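Bench notebook, kitchen bay: the Vidton wrist kit on trial
March, posted by the bench, Jurnport workshop
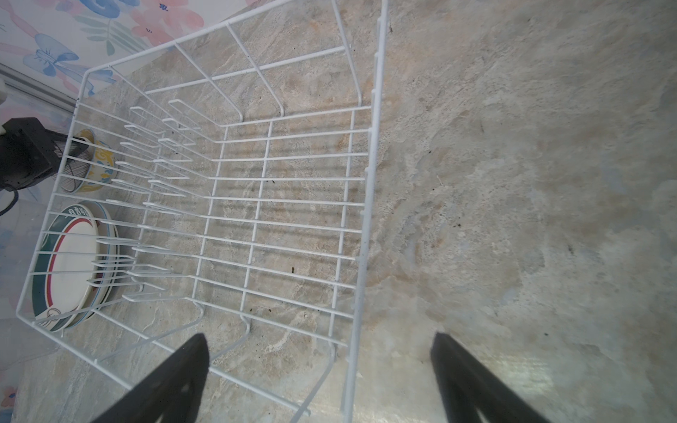
I want to get this down while it's still fresh, and before the trial period on the kit runs out and we have to say yes or no to the people at Vidton. I know I tend to go on in these entries, so anybody in a hurry can skip to the part about money near the end, but I think the small stuff matters with this one, and I'd be sorry to lose it.

For those coming to the notebook cold: the Vidton kit is a two-finger gripper with a small camera up at the wrist, a controller, and a year of their support service if we buy. They sell it for household and light kitchen work. We have it on loan, and the question on the table is whether it earns a place on our second arm, where the old Misier gripper has been living for longer than any of us would like to admit. The Misier is a good old thing and I'm fond of it, but it was made for picking up boxes, and it treats everything in the world as a box.

Dish unloading is what we settled on for the trial. The arm comes down over a drying rack, takes out one plate or bowl, and sets it on the counter to the side. It sounds like nothing. I've done it every evening of my adult life without giving it a thought, and I've now spent the better part of a month thinking about very little else.

Setting up

The mount went on in one morning, which I did not expect. The adapter plate Vidton sends fits our wrist flange as is, and the screws are in the box in the right lengths (bless them). The cable is the weak point so far. It's stiff, it has opinions, and when the wrist rolls past a certain angle it pushes back hard enough that I could see it in the force readings before I'd worked out what I was looking at. I tied it back along the forearm with two soft straps and left a generous loop at the elbow, and the readings calmed down nicely. Whoever uses the arm next, please leave that loop alone, even though it looks untidy.

Calibration between camera and fingers is done with a printed card and takes as long as a cup of coffee. The manual wants it done once at installation. I've been doing it at the start of every session, and I'd like us to keep that up until we trust the mount a bit more. On the third morning the offset had wandered by 6 millimeters overnight, and I never did find out why. It hasn't happened since. I retightened everything and wrote the torque on a piece of tape stuck to the inside of the cabinet door.

The rack

I'd forgotten how much of a wire rack is air. The Misier had no camera of its own and took its positions from the one overhead, so we never had to care. With the view from the wrist everything is close up, and thin white wire in front of pale stone is a hard thing to pick out. The countertop has that cream and tan veining all through it, and in the first few days the software was quite happy to call a vein a wire and a wire a vein. The shiny patch of reflected light on the stone didn't help matters either. Drawing the blind took care of most of it, and then I felt that was cheating and opened it again, and we've been running with it open ever since. People have windows in their kitchens.

What did help was giving it the rack as a known shape. There's a page in the Vidton software where you can load a model of a fixture and tell it roughly where the thing sits, and it will do its own fitting from the wrist view. I measured our rack with calipers and a fair amount of muttering, built the model up from the outer rails and uprights first, and then added the prongs. Once the prongs were in, it stopped trying to go in sideways between them. I'd say that was the best afternoon of the whole trial. I was so pleased I stayed late and ran it over and over just to watch.

The long side wall of the rack deserves its own note. It stands up tall, and the natural approach for the arm, coming in from the counter side, puts one finger inside the rack and one finger outside with the wall in between. If the hand closes there, it has a lovely firm grip on the rack. The controller then reports a good grasp, in green, and off goes the arm with every intention of carrying the whole lot away, dishes included. I caught it on the stop button each time. I've written to Vidton to say that a grasp check that only looks at force can't tell a plate from the furniture, and they wrote back very kindly and said a width check is in the next release. Until then I've put a floor on the approach height along that wall, and the hand has to be clear above the top rail before it's allowed to cross over. It costs us a little time on every pick. I don't mind.

Plates

The plates stand upright against the left wall of the rack, one behind another, and the front one is the friendly one, with its wide dark green band and the thin red ring inside that. The software finds that green edge from nearly anywhere. The pale blue and white rims behind it are another story. They sit close together and the camera tends to see them as one thick plate, and then the fingers open too wide and come down on two at once. I tried spacing them out by hand, one to every other slot, and of course it went beautifully, but nobody at home racks plates that way, so I've pushed them back together and we carry on with the hard version.

The fingertips are tapered and rounded at the end, and I have gone back and forth on this. For getting down between rims the taper is just what you want. For holding a smooth glazed edge there isn't very much surface at the tip, and a plate can pivot in the grip as it comes up. Going in deeper gives a better hold, and going in deeper is also how you knock the neighbor. I settled on 8 millimeters below the rim as a place to start, and it's been good enough that I stopped fiddling. There's a softer pad set that Vidton sells separately. I've asked to borrow one and haven't had an answer yet.

The bowl

I love this bowl, the one with the yellow and blue pattern, and I'd be heartbroken if we broke it, so naturally I put it in the test. It leans on its side up toward the far end with wires partly in front of it, and the fitting software does not care for that at all. It wants a bowl to be sitting the right way up like a bowl in a catalog. We got it out by having the hand go up and over, look again from above, and then take it by the near rim. I had a folded towel down on the counter for the first tries. Please do the same if you take this over.

Anything on the left side is tight in general. The black appliance sits right up alongside the rack there with its cord curling away, and I've marked that whole area as off limits to the arm. It would be simple enough to move it out of the way, I know, but Boonyarit (the kitchen people we're hoping to sell the finished cell to) were very clear that their customers' counters will be crowded and will stay crowded. So the arm learns to live with it, cord and all. The off-limits zone means that plates against the left wall have to be lifted straight up with no swing at the start, and I've set that in the program under its own name so it's easy to find.

The tiles behind the counter gave us no trouble whatever, flowers and all. I was braced for it, after the business with the veining! The software simply leaves out anything beyond the trim strip once you tell it where the wall is.

How it compares

Over the trial we logged 722 pick attempts with the Vidton hand, all in the one spreadsheet, with a column for my remarks that I'm told is too wide. I haven't finished sorting them, and I don't want to quote a success rate until I've taken out the early ones from before the rack model went in. They'd be unfair to the kit. My feeling from having sat beside it all month is that it is plainly better than the Misier on plates, a good bit slower, and about level on the bowl, where neither of them is anything to brag about. The Misier can't see what it's doing, but it does have those big flat pads, and when it gets hold of something it stays got.

Noise: the Vidton hand is quiet. I could have the radio on. The Misier whines on closing and always has.

Cleaning: crumbs get everywhere, on the counter and under the rack, and I worried for the joints. I wipe the fingers with a damp cloth at the end of the day and blow out the slots on the hand, and so far so good. The manual says nothing on the subject and I've asked for a proper procedure in writing.

Money

The hand itself comes within what we'd set aside. The support service is another 500 a year after the first, and that is the piece I'd like us to talk over. I have written to their support line more often than I should probably admit to, and each time got a sensible reply from a person who had read the question. That's worth something to me. On the other hand, once the width check is in and we have a rack model we're happy with, I'm not sure what I'd be writing to them about, though I daresay I'd find something.

My own leaning is to buy the hand, take the year that comes with it, and look again next March. I'd keep the Misier on the shelf with its adapter bolted on, in case the boxes come back.

Still to do

Sort the spreadsheet and split it at the day the rack model went in.
Chase the soft pads.
Try the rack turned a quarter turn, so the long wall faces away from the arm. I keep meaning to and keep getting drawn back to the plates.
Write the off-limits zone up properly, with measurements from the counter edge.
Get a second rack of a different make. Everything I've learned so far I've learned on this one, and I'd like to know how much of it travels.

The towel is in the bottom drawer, and the calibration card is clipped inside the front cover of this notebook.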